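Gripper drops or shoves a lidded box: how to find the fault and put it right

Last updated 6/4/21

This page covers one fault, which we log under code 92: the arm goes for a lidded cardboard box, the fingers close too early or too low, and the box is either pushed across the desk or lifted by the lid and dropped. It applies to any two-finger gripper run from the Brurulden controller. If you are using the older Trernitz controller the steps are the same, but the menus have other names and you will need to look them up in the sheet that came with it.

We have had this fault on and off since November. Most of the time it was put down to a bad grip and the job was simply run again. That is a mistake. A box that has been shoved once is no longer where the program thinks it is, and the next attempt starts from a worse position than the first.

Before you start

You will need a steel rule, a soft pencil, masking tape, a 2.5 mm hex key and a box you don't mind damaging. Allow an hour if you have not done this before.

Read the safety part even if you have done it before. The fingers on these grippers come to a point, and they will go through card without slowing down. They will do the same to the back of a hand.

1. Press the stop button on the controller. Don't rely on pausing the program from the screen. A paused arm still has power and will pull back to its last position if you push against it.

2. Wait for the brake to click on. On the Brurulden controller the status line changes from RUN to HELD.

3. Hang the tag on the button so that someone coming in does not release it.

4. Only now reach in and take the box away.

If the fingers are stuck in the card, do not open them from the screen with your other hand inside the reach of the arm. Use the hand release on the side of the gripper body. It takes a quarter turn with the hex key and the fingers go slack.

Step one: check the box

Start with the box, as it is the cheapest thing to change. A shoebox is a common choice for desk work and a good test piece, but the lid is separate from the base and that is where most of the trouble comes from. 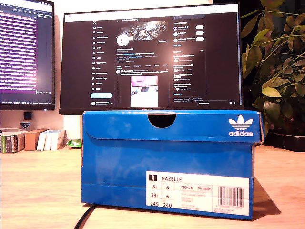
Lift the lid off and put it back on. It should sit level and go down the same distance at both ends. Run a finger along the edges and feel for places where the card has gone soft. A corner that has lost its stiffness gives way as the fingers close, the gripper reads that as "not holding yet", and it keeps on closing. By the time it reads a firm hold the lid has slid and the base is still on the desk.

Notches in the lid matter as well. If a fingertip comes down at a notch it meets nothing where the program expects card, and goes on into the gap. Mark the place where you want each finger to touch with a small pencil cross, well away from any notch or bent corner.

Then check what is under the box. A cable running beneath one corner is enough to tip it, and a tipped box has one edge higher than the program allows for. Move the cable or move the box. Do not tape the cable down and leave the box on top of it.

Step two: check the space around it

The arm needs room to come in and room to back out. Look at what stands behind the box as well as beside it. When the gripper shoves a box it goes backwards, and on most desks the thing behind it is a screen.

Plants are worse than people expect. Leaves that hang into the working area can confuse the depth reading, and they move whenever the air does. Push the pot back or put it on the floor for the test.

Glossy screens and lamps can also upset the reading. If the fault only comes up in the evening, try the test again with the lamp off before you change any settings.

Step three: check the finger height

This is the setting that was wrong in most of the cases we looked at. The program stores the height of the desk as a single number. If the arm has been unbolted and put back, or moved to another desk, that number is out of date. A few millimetres make the difference between gripping the base and gripping the lid.

1. Clear the area and put a strip of masking tape on the bare desk.

2. Release the stop button and stand back.

3. In the Brurulden menu choose Set-up, then Heights, then Touch Test. Set the speed to 8 per cent. Do not go faster than this, whatever the program suggests as its default.

4. Let the arm come down until the fingertips just touch the tape. It should stop by itself. If it does not stop, press the button straight away and go to "When to give up" below.

5. Read the number on the screen and write it on the tape. Compare it with the number stored under Desk Height.

6. If they differ, type in the new number and save it. The old one is not kept, so note it down first.

Do the touch test in three places across the desk, well apart. If the readings are all different, the desk or the arm base is not level, and no single number will be right. Tighten the clamp at the base and test again.

Step four: check the approach

With the height set, put the box back and run the approach on its own, with the close command switched off. The arm should bring the fingers to the box and stay there with nothing gripped. 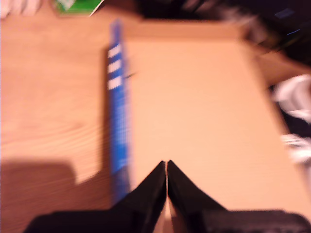

Watch from the side and keep your head out of the reach of the arm. You are looking at where the tips are heading when they are still a hand's width away. If they are heading for the middle of a flat face, the fingers will push it. Two fingers can only hold something that ends up between them, so the tips need to arrive either side of an edge, or either side of the whole box if it is narrow enough.

A wrong heading comes from one of two things. Either the grip point was taught on a different box, or the camera view has shifted. To tell which, teach the point again on the box you have now and run the approach five times. If it is right every time, it was the grip point. If it drifts, it is the camera, and you will have to go through the camera set-up again from the start.

Check the recording too, if you keep one. If the picture smears badly as the arm comes in, the approach is too fast for the camera to be any use. Bring the speed down until you can make out the edge of the box all the way in. We settled on 60 mm per second for the last part of the move. It is slow to watch — but we have had far fewer shoves with it.

Step five: set the closing limit

Under Grip, find Close Until. The factory choice is Force, which means the fingers go on closing until something pushes back. For soft card change this to Width, and enter the width of the part you are gripping, less 2 mm. Measure it with the rule, at the pencil crosses, with the lid on if the lid is what you mean to grip.

Leave the force limit on as well, at its lowest setting. It will not hold a heavy box, but it will stop the fingers if a hand is in the way — provided they meet it flat. It should not be counted on to protect you from the tips.

Step six: run it and log it

Run the full job with the spare box, empty, ten times. Stay by the stop button for all ten. If every run is clean, change to the real box and run it twice more.

Write up the fault even if you have cured it. Put the code, the old and new desk heights, and which step fixed it. Our own log for the Garnimgate desk has 2509 grip attempts in it, and we only saw the pattern with the desk height when someone went back and filled in the missing notes.

When to give up

Stop and ask for help if any of these happen:

The arm does not stop by itself in the touch test.

The status line says HELD but you can hear or feel the arm moving.

The fingers close at different speeds, or one finger stays put.

The hand release turns but the fingers stay tight.

In the first two cases switch off at the wall and leave it off. Finger faults can be dealt with by Hodžić, who supply the gripper heads. Send them the log with the head and leave the fingers fitted, as they need to see how they sit.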